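Gurko Releases Cable and Wrist Service Procedure for Flundeo Picking Cell

WODSIDE, 12/10/24 - Gurko today released a revised service procedure for the Flundeo picking cell, covering the wrist plate, the gripper mount and the cable sleeves that run to the tool. The procedure is free to all current Flundeo owners and replaces the wrist section of the manual issued with the cell.

The Flundeo is a single-arm cell that picks soft and odd-shaped goods out of baskets and bins. Gurko sells it to small warehouses and repair shops, many of which have no full-time robot technician. The new procedure is written for the person who runs the cell day to day and can be done with hand tools.

Cable wear was the most common reason for a service call on the Flundeo over the past year, according to the company. Of 605 calls logged through the end of September, 70 involved a sleeve that had rubbed against a container or had been clamped too tightly at the wrist.

"When the arm reaches down into a basket, the sleeve goes with it," said Fasil Dinsa, service manager at Gurko. "If there is too little slack, it pulls on the connector. If there is too much, it lies on the rim and drags every time the arm turns. We had one line about this in the old manual. Now there are 11 pages."

The procedure starts with the arm powered down and locked in the service position. The operator checks the screws on the wrist plate, then the smaller screws at the upper corners of the bracket, and marks each one with a paint pen after it is set to torque. The sleeves are checked next, from the wrist outward, for flat spots and open turns in the spiral wrap.

After that, power is restored and the arm is jogged at low speed over the container the customer uses in production. The operator watches how each sleeve sits at the rim and moves the clamp if needed. Gurko asks that this be done with the real container and not with an empty stand, as rim height and shape change the path of the sleeve.
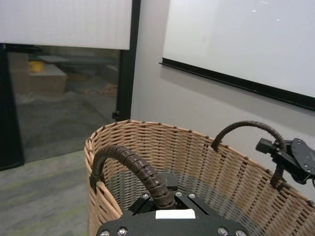
Vol. 2, No. 11

A woven basket with a thick rolled rim is a harder case than a smooth plastic bin. Strands can catch a sleeve where the wrap has opened up, and one that arches over the rim and hangs down the outside needs a close look along its full length. The procedure calls for these sleeves to be checked every week. Cells that work only with smooth bins can stay on a monthly check.

Galli, which repairs and resells household goods, tried the procedure on 2 cells before the release.

"The first time through took most of a morning," said Adel Gaber, maintenance lead at Galli. "We found a loose bracket screw on one arm and a clamp in the wrong place on the other. Now we do it at shift change."

Worn sleeves should be replaced and not taped. Replacement wrap, clamps and bracket screws can be ordered as a kit from the Gurko parts desk in Wodside. Owners who find damage to the connector block itself should stop the cell and call service before running it again.

The procedure can be downloaded from the owner pages on the Gurko website. Printed copies will ship with all new cells.

About Gurko

Gurko builds and services small picking cells for warehouses, repair shops and resale centers. The company is based in Wodside.

Media contact: Fasil Dinsa, Gurko Service Department, Wodside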